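2019-12-05

Filing week in Sedel

The filing window for the county primary closed at noon, and I spent a good part of the morning at the clerk's counter reading the list as it was taped up. I wrote last month that I expected a dull year. I was wrong about the clerk's race and right about everything else.

For anyone who doesn't live in Sedel County, we elect five supervisors, a clerk and an assessor. The supervisors have staggered terms, so three seats are up this time and two aren't. Each one runs in a district, and the district lines haven't moved in nine years. The primary is in the spring, and in most districts it decides the thing, as the other party rarely puts up a name.

To get on the ballot you need 100 valid signatures from registered voters in your own district, plus a filing fee. That doesn't sound like much. In the Zilow district it is, because Zilow is farms and one long road with houses on it, and if you go out after work in winter you're knocking on doors in the dark. One of the three people who took out papers there never brought them back. I think the signature rule ought to be a percentage of the last turnout, and I've said so at two meetings.

The Mancuso district is the one people will be talking about. The sitting supervisor won it four years ago with 619 votes to 525, and now there are two challengers, both of whom have run before. My guess is they split whatever is left of that 525 and the incumbent wins without breaking a sweat. A runoff rule would change this. We don't have one, and the last time it came up the board tabled it in under ten minutes.

The clerk's race was supposed to be uncontested. It isn't. A former deputy filed with half an hour to go, and the complaint she is running on is the new poll book software, which the county bought from a company called Zosonex. I'm of two minds on it. The lines were shorter this November at the two polling places I visited. On the other hand, the system went down at the Mancuso fire hall for close to an hour, and the paper backup list was an old one with people missing from it. A new system can have a bad day. A backup list that's out of date is a choice somebody made, and I'd like the clerk to answer for it before the spring. 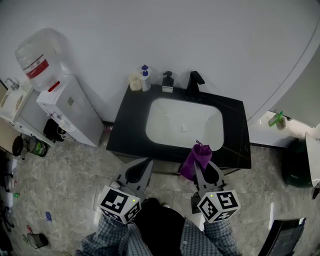

I also went back through the turnout numbers, because I keep hearing that nobody votes in these primaries. Last time some 1,725 people did in the Zilow and Mancuso districts together. That is low next to the general election, but it's higher than the two primaries before it. What struck me more was how many people voted for governor at the top of the ballot and then left the supervisor line blank. I did that myself when I first moved here, as I didn't know any of the names and didn't want to guess.

So a small request. The sample ballot goes up on the county site in December, a week or so before the holidays, under "Elections" and then "Documents" – it's never on the front page. Print it or save it. It's two pages and most of the second one is instructions.

There's a candidate forum planned at the Zilow grange hall after the new year. I don't have the date yet and will add it here when I do. Questions have to be turned in on cards at the door, which I don't love, but it does keep the speeches from the floor short. Mine will be about the backup lists. If the assessor candidate shows up – there's only one – I have a question about the reassessment schedule as well.

Comments are open. Please keep them to county races, I don't want to moderate another thread about the presidential one.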